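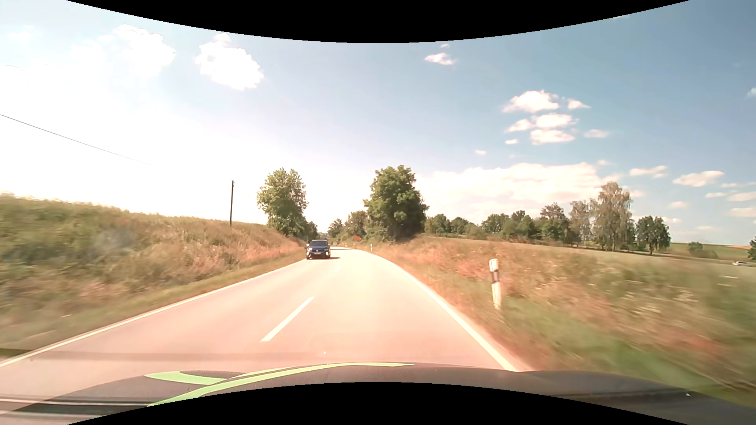 Progress report to the Gisler Fund
Gamora Summer Music Weekend
January 15, 2018

Dear Hannelore Eder and everyone at the Fund,

First of all, a happy new year from all of us, and thank you again for the patience you showed in the fall when I asked for a little more time before sending this. You wanted to hear how the music weekend is coming along, what your money has been doing, and where we're worried, so I'll try to take those in order, though I know from past reports that I wander.

The lineup is the happiest part, so let me start there. We sent out the call for bands and solo players expecting the usual pile, and 122 applications came in, more than we have ever had to read. Svenja Hubmann and I went through every one of them with the sound turned up (my neighbors have been very good about it). We have offered places to the brass band from Witow, to a string trio who play old dance tunes at frightening speed, and to Oduor Mussa, who will open the second evening with his guitar and, if we can talk him into it, stay on for the late session in the beer garden. Most of the offers are signed. Two are still being talked over, mainly because of other bookings that same week, and I'd like to have them settled well before April.

We also kept our promise to you about local players. The whole first afternoon belongs to people who live in or near the valley, school choir included, and they get the big stage and the proper sound crew, same as everybody else. I sat in on a choir rehearsal before the holidays and came home humming for days!

Getting people to us is something we've thought about a good deal this winter. The meadow is lovely but it is out of town, and last summer the line of cars on Saturday evening tried everyone's temper, mine included. This year there will be a shuttle from the station to the gate, running until after the last encore, and the ticket price will include the ride. The parking field stays open for families and for anyone hauling an upright bass.

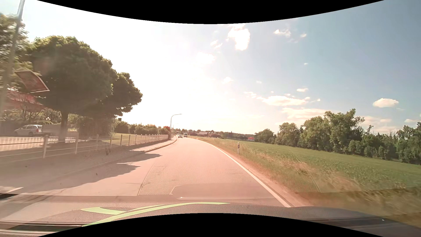
The road on a bright day, with a van and a small car up at the bend.

Tickets went on sale before the holidays at the early price, and we have sold 452 weekend passes so far. That makes me very glad, as it means we can pay the deposits for the stage and the lights without touching your second installment. Last summer's total was 1,432, and the meadow could comfortably take more than that, so we are hopeful without getting carried away. Day tickets will go on sale in April.

On spending, your first installment has gone to the artists' advance fees, the stage deposit, and the new rain cover for the mixing desk, which you'll remember we begged for after the soaking. Folar, who rented us our sound system last time, have held their price for a second year, and I was grateful for that. Printing has cost more than planned. We are trimming the program booklet a little to make up for it, and the song texts will move to a folded sheet handed out at the choir concert.

Now the worries. The beer garden stage needs a new floor and we haven't yet found the right person to build it. We have one quote in hand and are waiting on another. The other matter is the closing time on the last night. The town would like the music to end an hour earlier than it did last year, and we've been back and forth on it in a friendly way. I went along to the open evening in the town hall to hear what people thought, and there was plenty of good will in the room, along with some plain speaking.

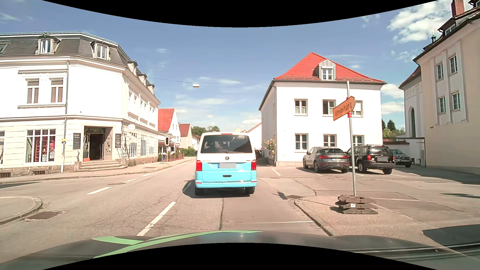 Vinzenz Baumgartner said he had no quarrel with the late hour so long as the last act was a quiet one, and that what had kept him up last summer was the drums. He added that he would be buying a pass either way.

I thought that was fair, and we've since moved the loudest band to the early evening and asked the string trio to close. The town has the new running order and we expect an answer soon. I'll write to you as soon as I have it.

Between now and the next report we'll sign the last contracts, get that floor ordered, and start gathering helpers for the gate and the kitchen. If any of you would like to come and hear the choir rehearse, please just call. There is always cake, and they sing better with company.

With warm thanks and very best wishes,

Châu Kim
Gamora Summer Music Weekend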